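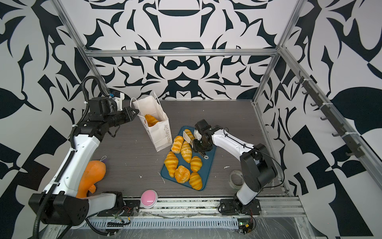 Lab notebook / Visits and demos

11/27/25
Open day at Warano. Demonstration of the two-arm bagging cell, set up by Hesinico. Notes for the Studenero bench, written up the same evening from what I scribbled on the handout.

Went mainly for the bagging demo. The rest of the hall was conveyors and a palletiser we have seen before.

Task as announced: baked goods from a blue board into a paper carrier bag, one at a time, no fixture for the bag. Left arm keeps the bag by its handle, right arm does the lifting with a slotted spatula. The items are glazed rolls and croissants, toy ones, so no crumbs and no crust to break. Worth remembering before anybody quotes the results at us.

Cell layout. Two arms at the front corners of the table, black bases, white links, parallel grippers, a small camera on each wrist. Aluminium profile frame, patterned walls in black and white on three sides. I would have expected plain grey behind a vision task. The presenter said the pattern gave no trouble with the wrist views but had no comparison to show. Perforated cable tray under the front edge, boards and wiring in it, clear sheet over part of that. Much the same arrangement as our own, and no tidier.

Run length was set at 4 minutes, with a reset by hand in between. I stayed for 11 runs. I did not keep a proper tally of outcomes, so nothing here should be used as a success rate.

Observations on the spatula:
– Approach is low and flat, blade onto the board first, then forward. Same order we settled on in June for the Bandara trials.
– A croissant with its ends towards the blade goes on easily. Side on, it tends to roll away, and the arm follows it along the board.
– Round buns are worse than croissants. No edge to get under.
– When an item reached the rim of the board it usually stopped there, and the pick got easier.

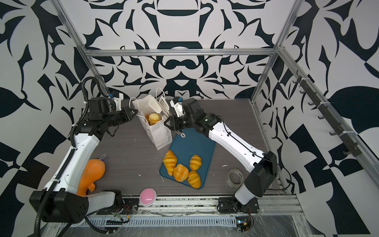
Both spatulas standing in the bag, one bun in with them. Three croissants and a bun still on the board.

I asked whether the spatulas were meant to go in the bag. Answer: there is more than one task on the same table, and clearing the tools is part of one of them. The handout only mentions the food. We should write our own task sheets so that the end state is stated in one line, tools included.

With the tools gone from the table the picks have to be done with the fingers. This looked steadier to me. The grip closes across the narrow dimension and the item hangs with its long axis more or less in line with the fingers. Slow, though. Most of the time goes on lining up over the bag, where the opening is not much wider than item plus fingers.

The screen beside the cell switched between the fixed view and the wrist views. The wrist view was the more useful one. The held item fills a good part of it, and what is left shows you the board on one side and the bag on the other.
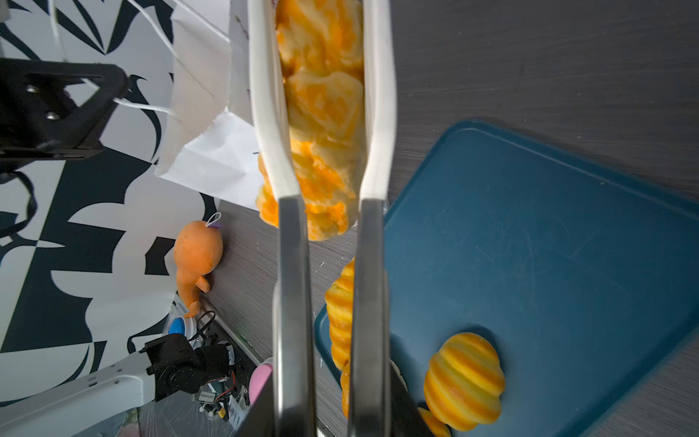

Wrist view with a long item in the fingers. Ribbed rolls at right, paper bag upper left.

Point to take home: with a long item held, part of the board is hidden behind the fingers and the next pick is partly covered. We have the same problem and have been putting it down to our mounting angle. It may just be the geometry. Try raising our camera by 8 mm before redesigning the bracket.

Also asked about lighting. Fixed overhead lights only, blinds down, nothing adjusted between runs. Ours gets the afternoon sun from the side, so any direct comparison needs the blind closed.

Bag handling was the part I had come for. The paper bag is open at the top with twisted handles, and the left gripper only ever has hold of one. It stays upright by itself for the most part. The grip is there to stop it walking when something touches the rim. With one handle held, the other is free to lean wherever it likes, and on 2 of the runs it leaned across the opening and the item landed on it. Both times the right arm backed off and came in again from higher up. 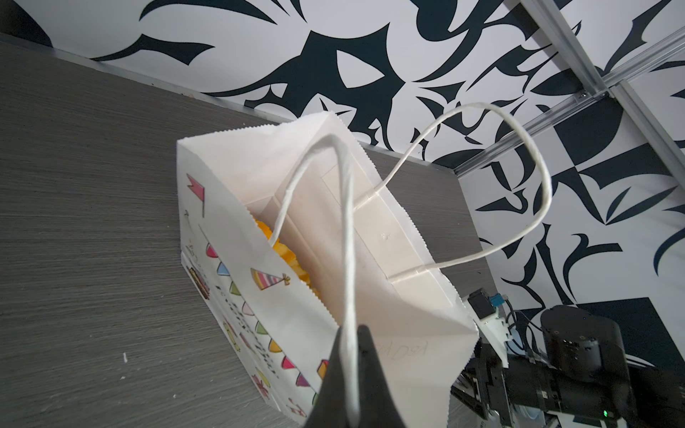
Follow-up for our bench

1. Buy paper bags with twisted handles, plain and printed. Keep notes on which bag is used in each run.
2. Repeat the one-handle hold with our own gripper. Start with an empty bag, then with one item inside.
3. Flat spatula approach on round buns. Try a stop strip along one side of the board.
4. Camera height test as noted above, blind closed.
5. Write to Hesinico for the finger drawings. They offered, no date given.
6. Ask what friction material is on the finger pads. Could not tell from where I was standing.

Handout is in the Bandara folder, back pocket. The parts list on the reverse is for an older version of the cell, so do not order from it.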